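폰세 광산 공시 지연 건, 규제 당국과 합의안 도출
게스츠카 "기다려 주신 주주 여러분께 감사… 다음부터는 덜 기다리시게 하겠다"

2022년 12월 29일

광산 개발사 게스츠카(Gestska)는 자회사 툴티코(Tultico)가 운영하는 폰세(Ponce) 구리 광산의 생산량 공시 지연과 관련해 증권 규제 당국과 합의안을 마련했다고 밝혔다. 합의안은 승인 심리를 거쳐 효력이 발생하며, 심리 전까지 세부 조항은 공개되지 않는다. 회사는 공시가 늦어 생긴 문제를 설명하는 이 보도자료만큼은 제때 내기 위해 각별히 노력했다.

사안의 발단은 지난 5월로 거슬러 올라간다. 당시 툴티코는 폰세 광산의 분기 정광 생산량을 내부 집계보다 3000톤 많게 발표했다. 원인은 같은 야적 더미를 광산 측과 선적 측이 각각 한 번씩 성실하게 보고한 데 있었다. 양측 모두 자기 몫의 서류는 완벽했으며, 두 서류를 나란히 놓아 보는 절차만 없었다. 회사는 오류를 인지한 뒤에도 정정 공시까지 상당한 시간을 썼고, 그 시간의 대부분은 정정 공시의 문구를 정정하는 데 들어갔다.

합의안에 따라 게스츠카는 다음 사항을 이행한다.

첫째, 생산량과 재고 수치는 공시 전에 외부 검증 기관 보난스(Vonance)의 확인을 받는다. 보난스는 폰세 광산의 야적장과 시료 보관 기록을 열람할 수 있으며, 열람에 앞서 사전 결재를 받을 필요가 없다. 종전 규정에서는 결재선이 검증 대상자에서 시작해 검증 대상자에서 끝났다.

둘째, 툴티코 이사회에 독립이사 3명을 새로 선임한다. 여기서 '독립'은 사전적 의미로 쓰였다.

셋째, 중요한 오류가 발견되면 그 사실을 먼저 알리고 원인 설명은 나중에 덧붙인다. 지금까지는 순서가 반대였고, 설명이 완성되기를 기다리는 동안 알릴 내용이 늘어나는 경향이 있었다.
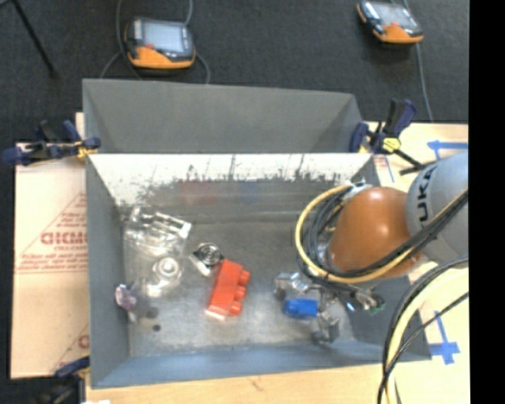 금속 용기 안에 놓인 투명 플라스틱 포장.

테오필러스 아제이(Theophilus Adjei) 게스츠카 최고경영자는 "같은 구리를 두 번 캘 수 있다면 우리는 훨씬 큰 회사가 되었을 것"이라며 "유감스럽게도 지질학이 허락하지 않는다. 주주들께 혼란을 드린 점을 사과드리며, 합의안이 승인되면 조항 하나하나를 지루할 만큼 충실히 이행하겠다"고 말했다. 그는 이어 "광산업에서 지루하다는 말은 칭찬이며, 우리는 한동안 그 칭찬을 들은 적이 없다"고 덧붙였다.

이번 건은 폰세 광산의 조업에는 영향을 주지 않는다. 현장에서는 직원과 협력업체 인력을 합쳐 약 1000명이 근무하고 있으며, 채굴과 선광 일정은 기존 계획대로 진행된다. 매장량 추정치 역시 변동이 없다. 땅속에 있는 구리는 공시 여부와 무관하게 제자리에 있었던 것으로 확인되었다.

툴티코의 지분은 게스츠카가 100퍼센트 보유하고 있어 합의에 따른 비용은 전액 게스츠카의 연결 실적에 반영된다. 금액은 심리에서 합의안이 승인된 직후 공시할 예정이다. '직후'의 해석을 두고 사내에서 논의가 있었으나 당일로 정리되었다. 아울러 회사는 오류 당시 결재 라인에 있던 임원들의 해당 연도 성과급을 지급하지 않기로 했다. 해당 임원들은 이 결정에 동의했으며, 동의서는 회사 역사상 가장 천천히 회수된 문서 가운데 하나다.

심리가 끝날 때까지 게스츠카와 툴티코의 임직원은 합의 내용에 관한 추가 발언을 하지 않는다. 투자자 문의에는 투자자관계팀이 답변하며, 그 답변은 당분간 "추가로 말씀드릴 수 있는 내용이 없다"가 될 가능성이 높다. 회사는 양해를 구한다.

게스츠카 소개
게스츠카는 구리와 코발트의 탐사, 채굴, 판매를 하는 광산 개발사로, 자회사 툴티코를 통해 폰세 광산을 운영하고 있다.

미래 예측 진술에 관한 유의사항
본 자료에는 합의안의 승인 여부, 이행 일정, 비용 등에 관한 예측이 포함되어 있으며 실제 결과는 이와 다를 수 있다. 회사의 과거 예측을 접해 본 독자라면 이 문장의 취지를 잘 아실 것이다. 게스츠카는 법령이 요구하는 경우 본 자료의 내용을 갱신한다.

문의: 게스츠카 투자자관계팀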